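Gripper comparison, week two. For anyone who missed the first lot of posts: I'm trying two grippers on the same arm, doing the same jobs on desktop computers, to see which one we keep for teardown and refit work. Posting as I go.

February 22, 2023

The two candidates are the Drelico parallel jaw and the Gerkell adaptive one. The Drelico is a plain two-finger gripper with flat steel fingers you can swap out. The Gerkell has jointed fingers that wrap around whatever they close on. Price is close enough that it isn't going to decide anything.

Same arm for both, same wrist camera, same Drultow controller. I change the gripper, rerun the tool centre calibration, and start the list from the top. Changeover is 12 minutes if I don't drop a screw.

The list for this round: grab a memory stick from the fixture and seat it, remove a memory stick, lift a drive carrier, pull the power supply by its handle, and pick up a loose cable connector. Each job gets run until I've got a number I trust. Total planned is 500 cycles per gripper, spread over all the jobs.

Memory first. The Drelico is good at this and I expected it to be. Flat fingers on a flat board, it comes up square every time and goes into the slot without much fuss. I set the force limit at 70 newtons for the push and left it there.

The Gerkell is worse at memory. The fingers want to curl, and when they curl the stick tips a bit. A small tip at the fingers is a big miss at the slot. You can lock the outer joints, which helps, but then you've bought an expensive parallel gripper.

Someone asked if I'm using a fixture or just picking off the table. Fixture. I tried picking off the table in the first week and spent the whole time fixing the pick instead of testing the insertion.

Also asked: why is the tower lying down? Gravity. Pushing straight down into a board is a lot easier on the arm than pushing sideways, and the case doesn't try to walk away from you. Standing it up is a separate test and I don't have a date for it.
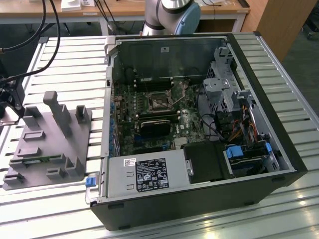 Power supply handle was the job I thought would be simple. It's a wire loop, you hook it and lift. With the Drelico the wire rolls between the flat fingers as soon as there's any weight on it. I had to cut a shallow groove in a spare set of fingers, and after that it held.

The Gerkell did the handle first go with no changes. It wraps the wire and doesn't let go. If all we did was handles and latches I'd stop the test today and order the Gerkell.

The release tab is a different matter. You need to press and pull in one motion, and neither gripper likes it. Best result so far is pressing with the outside of one finger, then coming around for the handle. Slow, but it works on both.

Drive carriers: near enough a tie. The Drelico is faster. The Gerkell is more forgiving when the case has been put down a few millimetres off where the program thinks it is.

Cables are the part I keep putting off. A connector sitting by itself is fine. A connector on the end of a bundle moves when you touch any other part of the bundle, so the camera says one thing and by the time the fingers get there it's somewhere else. I have stopped the run by hand more times on this than on everything else put together.

A note on the arm's own cables. The Gerkell has a thicker lead and it catches at the wrist if I let joint six go past half a turn. I've put a software limit on it. The Drelico lead is thin enough that it hasn't been a problem.

Camera question came up again. Wrist camera for the last bit of the approach, fixed camera over the table for finding the case. I tried doing the whole thing off the wrist camera and the shiny metal inside a case washes it out. Changing the angle of the overhead light fixed most of that. Didn't need a new camera.

Controller: the Drultow is OK. Force readings are steady and the logging is easy to pull out as a spreadsheet. The teach pendant is slow to wake up and the undo button only goes back one step. I've learned to save before every edit.

I did borrow time on a Holanda controller to see if the cable problem was down to lag. It wasn't. Same misses, slightly nicer menus. Gave it back.

Where it sits now: Drelico for memory and anything flat, Gerkell for handles and anything round, neither one for cables. The Drelico with grooved fingers covers more of the list than I thought it would.

Before anyone says tool changer, yes, I've priced one. It adds weight at the wrist and we're already close to the payload limit once the power supply is in the air. I want to see how far the grooved fingers get first.

Next up is a second set of fingers with the groove lower down and a rubber pad on the tip, and then the cable job again from scratch. Those should be cut by early March. Will post the cycle counts when both grippers have finished the full 500.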